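Skolby Community Pantry
Storage and Packing Improvement Project
Interim report to the Kaufmann Fund

Prepared by Smaranda Stanciu, Project Lead
7th February

1. Purpose of this report

This report sets out progress on the storage and packing strand of the grant and describes the work planned up to the end of May. Expenditure is covered in the separate return submitted by Benedikt Hauser.

2. Background

The grant was awarded to improve the way donated dry goods and drinks are received, sorted and packed. Before the award, items were kept in mixed cardboard boxes and packed on whichever surface was free. Cartons were often stored on their sides, and packers had to lift out several items to find the one required. The application proposed a move to open-topped plastic containers and a plain white surface for sorting.

3. Work completed

3.1 Containers

A total of 144 containers has been purchased from Wavano and delivered. Of these, 90 are in use and the remainder are held in the rear store until the second set of shelving is fitted. Translucent plastic was specified so that contents can be judged from the outside, and ribbed walls were preferred for their stiffness when the containers are carried full.

Drinks cartons and pouches are now stood upright in the containers with the printed face outwards. A proportion of our stock comes from importers and carries labelling in Chinese or other languages, and packers are asked to keep the product name and any illustration in view above the rim where the height of the pack allows. 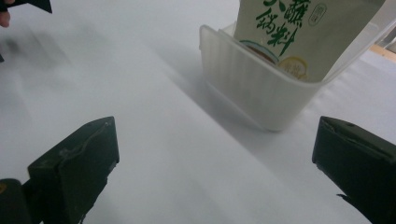
Tove Bach has drawn up a sheet of translated product names for the items received most often. It is kept beside the packing area and is revised when a new line arrives. Packers have reported fewer queries on imported goods, although allergen information remains difficult to confirm for some lines. Those items are set aside until the supplier has replied in writing.

3.2 Sorting surface

The sorting area has been given a white surface, as proposed in the application. Spills and split packets are easier to notice against it, and labels can be read without additional lighting during the afternoon session. Packers have been instructed to clear the middle of the surface between one parcel and the next and to return each container to its shelf before the next is brought over.
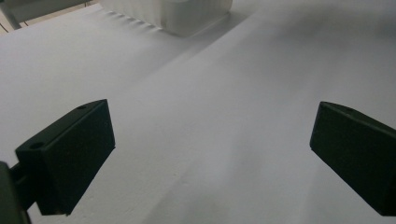 Figure 2. The white surface in the sorting area.

The instruction has been followed well at the morning session. It is followed less consistently in the afternoon, when deliveries and packing overlap. Gwilym Bevan has moved the delivery time forward by one hour on a trial basis and will report on the effect in the next return.

3.3 Training

Induction in the new arrangements has been given to 14 packers. The session covers the handling of containers, the upright storage of cartons, date checking and the cleaning of the surface at close. A shorter written version is being prepared for those who attend only occasionally.

4. Matters outstanding

The second set of shelving, ordered from Ruvura, has been delayed twice. The supplier has given a revised date and no additional charge will be made. Until it is fitted, the unused containers occupy space intended for chilled goods.

The container labels first supplied did not adhere well to the ribbed fronts. A replacement has been requested with a smaller label that can be fixed to the rim.

5. Next period

By the end of May we expect to have all containers in use, the shelving fitted and the label replacement completed. The target of 300 parcels a month, set out in the original application, is unchanged. Leopold Gruber will carry out a stock check before the final report is drafted, and his findings will be attached to it as an appendix.

We request the Fund's agreement to carry the unspent shelving allocation into the next period.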